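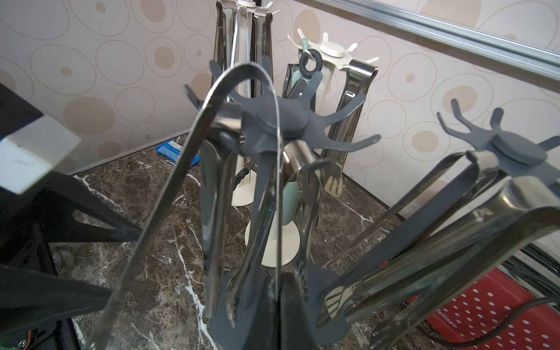 What time can we check in?
Cottages at Wannasri are ready from 2 pm. If you turn up early, leave your bags at reception and head straight for the lake path -- it's a lovely way to shake off the drive!

Is there a kitchen in every cottage?
There is, with a hob, oven, fridge and plenty of pans. The shop at Flornitz, 7 minutes down the lane, sells bread, eggs and a really good plum jam.

Can we bring the dog?
Please do! Up to two dogs are welcome in any cottage on the Studside row. The hillside ones are kept dog-free.

How many cottages are there?
We have 17, and no two have the same view. Number 4 gets the sunrise, and the top row looks right over the valley.

Are there guided walks?
Wiroj Meesuk leads one every morning in August, and it's a favourite with children (take binoculars if you have them -- the herons are brilliant). Put your name on the sheet in reception the night before.

Who do we ring if we arrive late?
Thanakorn Sangkhawat is on the night desk. Dial 1008 from the phone at the gate and he'll come down with your key.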